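Clulten Tally Transcriptions: read me first

Version of September 1, 2019
Maintainer: Luuk Hoekstra

What is in the files

The set covers 41 split tally sticks from the Clulten estate, transcribed notch by notch, plus the text of the one account book that mentions them. A tally stick is a length of wood notched to record a debt or a delivery, then split down its length so that each party kept half. Five of the sticks still have both halves. The rest are orphans, and you should keep that in mind every time somebody quotes a total from them.

The account book was started in 1701 by a steward who signs himself Rocha. He had neat handwriting and a poor grasp of addition. I have left his sums as he wrote them. If you want corrected sums, make your own column and label it as yours.

Layout

sticks.csv has one row per half. Columns are stick_id, half (stock or foil), face, notch_sequence, ink_text, condition, reader.
book.txt is the account book, line for line, with original spelling.
matches.csv links sticks to book entries. Please read the next section before you open it.
old/ holds the Gestier readings, kept for comparison only.

About the matches

I don't trust this file very much and I compiled it. A match was entered when the notch sequence on a stick could be read as the same amount as a line in the book. That sounds stricter than it is. Wide notches may stand for a score or for a dozen, depending on who was cutting, and a patient reader can get most sticks to agree with something on some page. The confidence column runs from 1 to 5, and only 2 entries got a 5. Both have the tenant's name inked on the wood. Everything below that is a guess with a number attached.

I have been asked to drop the low-confidence rows so that the file "looks cleaner." No. Filter them out yourself if you must, and say so when you publish.

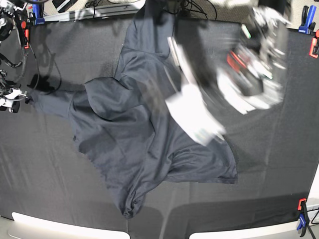
The older literature makes a bigger claim, which is that the cuts along the lower edge of some sticks form a code for the type of goods. This comes from the Gestier catalog, and it has been repeated ever since by people who never looked at the lower edges. I have looked. Some of those marks are cuts made with a blade. Others look to me like damage from being tied in bundles, and several sit exactly where a cord would have rubbed. In sticks.csv the lower edge is recorded under face = L, with each mark tagged cut, wear, or unsure. Unsure is the biggest group. I could be wrong about the cord, but anyone arguing for a code ought to explain why the same "word" turns up on sticks that the book ties to wool and to candle wax.

How the readings were made

Each half was read under raking light by two people who did not see each other's notes. Where they disagreed, both readings are kept, separated by a slash. Earlier drafts had a single agreed reading, and the agreement tended to go to whichever reader talked longer.

Nothing was read from the Gestier drawings. They are handsome, and they straighten things.

Known problems

Stick 17 may be two unrelated halves stored together. The grain does not line up well.
The ink on stick 30 was gone over by a later hand, probably by someone trying to be helpful.
The pages of the account book covering November are missing, so any seasonal chart drawn from this set has a hole in it. Please don't smooth over it.
The Ovinell importer turns leading zeros in stick_id into nothing. Import that column as text.

Uses I would not recommend

Training anything to "decipher" notches. There are too few sticks, and you would be teaching it my opinions.
Estimating the income of the estate. The surviving sticks are the ones that escaped the fireplace, and we don't know why they did.

Corrections

Send the stick_id, the face, and your reading, along with how you saw it. A reading made from the physical stick outranks one made from a photograph. If you think you have found the key to the lower-edge marks, please try it on the unmatched sticks first and tell me how many it got wrong.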